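Skivberg Call Guard 400

Call screening box for home landlines

The Call Guard 400 plugs in between your phone and the wall jack and checks each incoming call before your phone rings. It works with corded and cordless phones and needs no monthly plan. Caller ID from your phone company is required.

Blocked numbers
The unit comes with 2,000 known nuisance numbers already loaded. You can add up to 400 of your own by pressing the red button during a call, or afterward from the call list.

Unknown callers
Anyone who isn't on your allowed list hears a short message asking them to say their name and press a key. Most automated calls stop at that point. If the caller does respond, your phone rings and you hear the name before deciding whether to pick up.
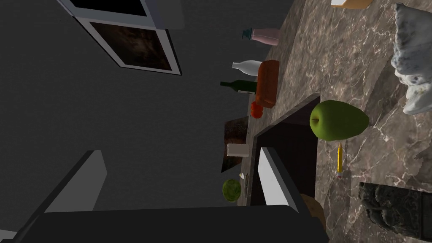 Scammers often fake the number that shows on the display – sometimes they copy a bank or a local business. For this reason, we suggest leaving name screening turned on even if you have a long block list. The box can't tell you whether a caller is honest. If someone asks for gift cards, a passcode or remote access to your computer, hang up and call the company at a number you already have.

Setup
Plug the short cord into the wall jack and your phone into the port marked PHONE. Add family, doctors and your pharmacy to the allowed list first. Pharmacy reminders and school closing calls are often automated, and they will be stopped if the number isn't listed.

In the box
Call Guard 400
Power adapter
Phone cord, 4 feet
Printed guide in large type

Colors: white or black
Warranty: two years
Item number: 177

Also available: Strachan wall bracket, sold separately.

Product questions go to Aileen Mercado at our parts and support desk. Orders placed before noon ship the same day.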